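Edeo Planner Guide, Section 2: Checking your camera views before you plan

Welcome back! If you've worked through the Gosero driver set-up, you'll have every camera streaming by now, so put the kettle on and we'll teach the planner which of them to believe.

1. Open the Views tab and wait for all the streams to settle.
2. Set the sync window to 500 ms (you can tighten it later, once everything is behaving).
3. Press Capture Set. 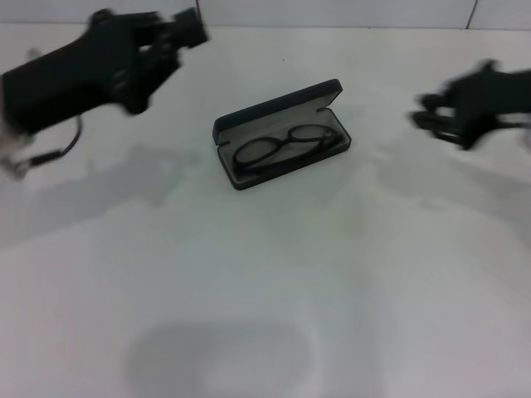
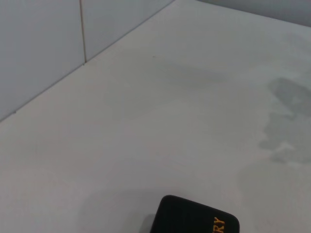
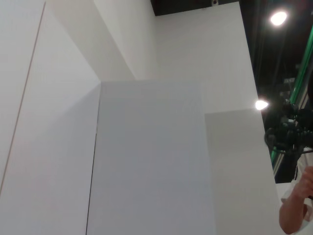
Husar, our perception module, gives every view its own weight, and a fresh install treats them all the same. We'd encourage you to change that early on. An open glasses case in the head view is a lovely clear target, but a wrist view of pale countertop, with a darker wet patch at the right, can tempt the segmenter into outlining an object where there's only a mark on the surface.

4. Choose the head view as Primary.
5. Raise Minimum Confidence to 62 for both wrist views.
6. Tick Ignore Flat Regions, then press Capture Set again and compare the 2 overlays.

Note: Bright lights in a wrist view can upset auto exposure, so lock it before you save your colour profile.

CAUTION: Changing the Primary view clears any stored plans. Export them to Hamura first, and keep the arms paused until the status bar reads Ready.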